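Clonarari home teaching project: progress report to the Echeverría Fund
April 25, 2020

Hello again from the kitchen, which is where most of this project lives now. I promised a report that you could read over one cup of coffee, so I've put the tables in the attachment and kept the talking for this page.

The short version is that we are collecting good data, we're a bit behind on the count, and I have changed my mind about a couple of things since the proposal. The long version follows.

When you funded us, the plan was 2000 recorded demonstrations of simple kitchen tasks, all of them done by a person driving the arm by remote control. As of this week we have 1069 that I'm willing to stand behind. We threw out another 488, and I'll get to why further down, because I think the throwing out taught us more than I expected (and I know that number looks ugly in the table).

Most of the work this spring has been on the fruit tasks. I picked them because they sound dull and are sneaky. A banana has a bend in it, it rolls in ways you don't plan for, and where you grab it decides how it will land. The setup is as plain as I could make it: a gray speckled counter, a curtain behind it to keep the background quiet, a pink dish, a big green bowl, and one banana. The operator starts a recording, does the move, stops the recording, and types a short label. Then everything gets shifted a little and we go again.
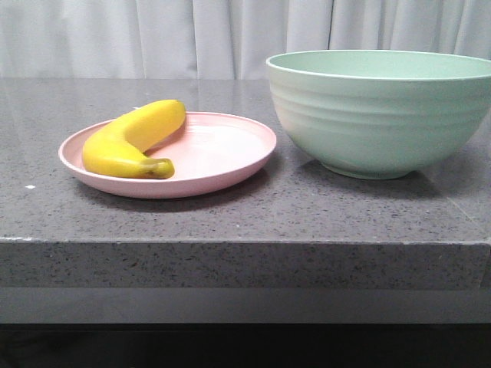
Why not just program the move, if it's always a banana and a bowl? A programmed move works for the positions you thought of, and we want the policy to cope with the ones we didn't, so it has to see a person deal with a lot of slightly different starts.

I get that one at nearly every call, so I figured it belonged in the report. It's also the reason the starts are so varied on purpose. In March I was setting the dishes down in more or less the same place every time without noticing, and the first policy we trained was very good at reaching for exactly that place. Move the dish over by the width of a hand and it would close its fingers on air, quite confidently. So now there's a printed sheet of start positions by the keyboard, and the operator takes the next one on the list whether they like it or not. It slows us down. I'd still do it again.

The operating itself has changed too. We began with a game controller, one stick for sideways and one for up and down, and turning the wrist on the shoulder buttons. People picked it up fast but the recordings were jerky, all little stops and starts, and the policy learned the stops along with everything else. Since the middle of the grant period we've used the hand-held wand from Zeltham instead. You move your hand, the arm follows, and you squeeze to close the fingers. It took me two afternoons to stop fighting it! After that my own demonstrations got shorter and a lot smoother, and the other operators said the same.

The one snag is the reset. When your hand runs out of room you have to let go of the clutch, bring your hand back, and pick up again, and there's a tiny pause in the recording every time. We now trim those pauses out before training. I was nervous about trimming, so we trained once with and once without, and the trimmed version hesitated less near the bowl.

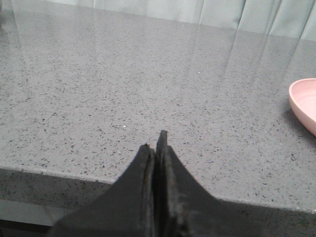
Labels turned out to be the part I had underestimated. In the proposal I wrote one line about them, and I'd like that line back. Each operator was typing whatever came naturally, so we had "put banana in bowl," "banana to bowl," "bowl banana," and one poetic afternoon of "fruit goes home." None of that is wrong for a person, but it's a pain when you want to pull every example of one move. I rewrote them all to a fixed list over a weekend and a half, and the recording program now offers a menu instead of a blank box. You can still add a note, and I hope people will, since the notes are where I find out that the arm was making a funny noise.

About those 488 we dropped. Some were plain failures, where the operator lost the fruit halfway and gave up. I kept some of the failures that ended in a recovery, because seeing a person fix a bad grab is useful. The larger share were recordings where the wrist camera and the arm's own clock had drifted apart, so the picture showed one thing and the joint readings said another. You can't see that by watching the video. You find it when the trained policy starts closing its fingers a moment late, every single time, and you spend days blaming the wrong thing. (I blamed the wand. I apologize to the wand.) The clocks are now checked at the start of every session, and the program refuses to record if they disagree.

We have also started on what I've been calling the put-and-take pair. One recording puts the fruit into the bowl, the next takes it out again, and the end of the first is the start of the second. It saves a lot of walking back and forth to the counter, and it gives us twice the use out of each setup. Taking out is much harder. The bowl is deep, so the wrist has to come in from above at a fairly steep angle, and the operator has to find a piece of the fruit worth grabbing without bumping the rim.
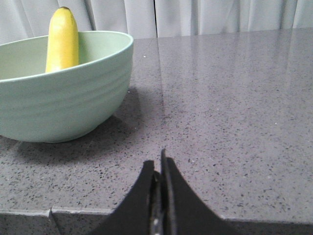 I've been keeping the two directions in separate folders so we can compare them fairly. Put-in demonstrations are steady from one operator to the next. Take-out is all over the place: one person goes straight for the tip, another nudges the fruit over to the wall first and then pinches it, and I seem to do something different each time depending on my mood. My gut feeling is that the policy will be confused by so many styles, so for the next batch I want to pick two and ask everyone to stick to them. I haven't made that decision yet. If you have opinions, I would love to hear them before May.

There's been some hand guiding as well, where you hold the arm itself and walk it through the move with the motors slack. I had high hopes for it. It feels lovely, and visitors get it right away. The trouble is that your own arm and sleeve wander into the overhead view, and then the policy gets used to seeing a sleeve that won't be there later. We made 11 hand-guided recordings and I've set them aside. They might be handy for checking reach, but I don't want them mixed in with the rest, so please don't look for them in the total.

On the trained side, the current policy does well with the dish to bowl move from the start positions on the sheet, and it's so-so from positions off the sheet. It has a habit I haven't cured yet of drifting back toward the front edge of the counter and waiting there when it isn't sure what to do next. I suspect that comes from us. Between recordings we all park the arm in about that spot, and I think the first second or so of parked time has been sneaking into the files. I'm cutting it from the next training run, and we'll see.

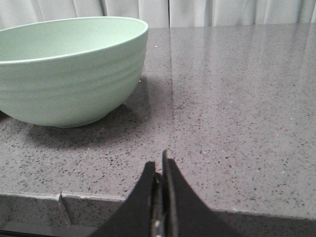 Iststead read a draft of this section and wrote back that parked time is worth keeping if it's labeled as parked, that a robot which knows how to wait is easier to live with than one that always has to be doing something, and would I please hold off on deleting the originals. Fair enough. I'm keeping the originals, and the trimmed files will live beside them under a different name.

Money next, quickly. We are under on equipment, mostly because the second wand came in cheaper than quoted, and over on operator hours, because of the position sheet and the relabeling. I'd like to move what's left of the equipment line across to hours, and the form for that is in the attachment for you to sign if you agree. I'm not asking for anything new.

What I'd like to get done by the next report:

Finish the fruit tasks in both directions and close that folder for good.
Start on the lidded containers, which will need a different fingertip, as the ones we have are narrow at the end and slide off anything smooth.
Get one new operator trained on the wand from scratch and write down how long it really takes, since my two afternoons may not be typical.
Run the off-sheet test properly, with positions chosen by somebody other than me.

I do think we can still reach the 2000, though it might be a few weeks after the date in the agreement. If the date matters more to you than the count, tell me and I'll plan around that instead. The data is in the shared folder as usual, and the password is the same as last time.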